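21 April 2024
By Mihret Tsegaye

I've had the Wavus hand-held gripper for a few months now, long enough to stop being polite about it. I bought it in December, after weeks of going back and forth with a spreadsheet, and the spreadsheet is really what I want to talk about, as most of the reviews I read before buying skipped the money side completely.

So, the money. The gripper came to 2,729 euros with shipping. I'd set aside a bit more than that and felt very pleased with myself, and then the extras started. A spare set of finger pads is 125. The extended warranty is another chunk, and you have to decide on it at the checkout, which I don't love! I'd tell anyone planning a small setup to keep 1,000 back for bits and pieces and not touch it for the first few months. I spent most of mine on storage drives and a decent carry case.

I did look at the Taneo as well. It's cheaper and a nicer thing to unpack, but the quote took ages to arrive and spare parts were sold only in packs of 8, far more than I'd get through. Detlef Ruppert has one and swears by it for boxes and bottles. I mostly do clothes and bedding, so we've agreed to disagree.

On to using it. The handle is comfy for short stretches and a bit of a wrist-ache after that – budget for breaks, or for a second pair of hands. The jaws are wide, and I do like the textured pads. Thin cotton I find easy enough. Thick knits are where I slow right down, and dark ones on a busy pattern are the job I always leave until after coffee.
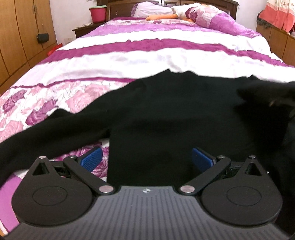

Lining up on the black knit, blue pads either side.

One grumble about the paperwork: the parts list has no prices in it, so you end up emailing for every little thing. They do answer, usually the next day, but it makes next year's budget hard to write.

Would I buy it again? Yes, for soft stuff, though I'd order the spare pads with the first invoice and save the second lot of postage. I'm pricing up another one for the Uris project now – if the shipping has gone up again I may wait and share an order with Detlef.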